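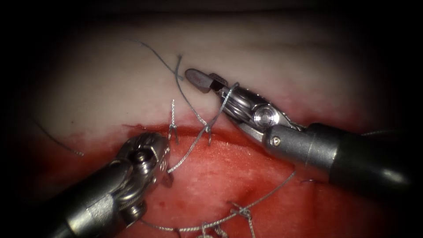
Open day at Allik: 861 visitors, one very slow knot

The public got its first look inside the Allik robotics center in Lekari this June, and the public brought its kids. By the time the doors closed at 5, the front desk had clicked its counter 861 times, which the center is calling a record. It is also the first time anyone there has used the counter.

The big draw was the suturing demonstration, shown on a screen at the far end of the main hall. Two slim instruments with silver wrists took turns passing a gray braided thread and pulling stitches tight across an incision, while a crowd that had come in for the free coffee went very quiet. Winding the thread around the jaws before each knot drew the longest silence of the afternoon. A man near the back said he had trouble doing the same thing with a shoelace. A few people chose that moment to go and look at the parking lot.

Visitors could put questions to the operators between rounds. The most popular by a wide margin was whether the robot could do it alone. The answer took several minutes and came down to no, with a person at the controls making the decisions. The second most popular was where the restrooms were.

Sewing skills turned out to be well represented in Lekari. Members of the Fragkou quilting circle had come in together and stood at the front through two full rounds, offering views on tension and stitch spacing. One asked if the machine did hems. She was told it had not been tried, and she left her phone number.

Rings by the window

Across the hall, by the curtains, the pace was more relaxed. The table there was given over to a gripper and a handful of rings, a job that sounds like a carnival game and looks a lot like one too. The gripper has a dark, tapering finger, and the idea is to get a ring onto it and then put the ring somewhere useful. Small children understood the rules at once. Their parents wanted to know what it was for.

Staff said that handling light, open shapes is good practice for harder jobs, and that strong daylight makes a fair test for the camera at the wrist. There was plenty of daylight. The waiting list for a turn ran to 29 names by lunch, several of them in crayon.
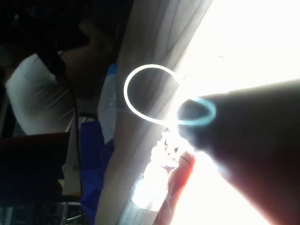 What comes next

Allik plans to open its doors again next year and says it will start at 9 instead of 10, since the line had formed well before the staff did. The suturing demonstration will be back, with a second screen for people who are not tall. The ring table will have its own sign-up sheet and its own pens.

The center is also working with the Cusar technical school on a short evening course in robot basics. It will run for five weeks, cost nothing and require no experience, though students will be asked to bring patience and a packed dinner. Sign-up opens at the front desk at the end of the month.

One lost mitten, a lunchbox and a set of car keys can be claimed there until 4 p.m. on weekdays. The mitten, in June, has raised some questions.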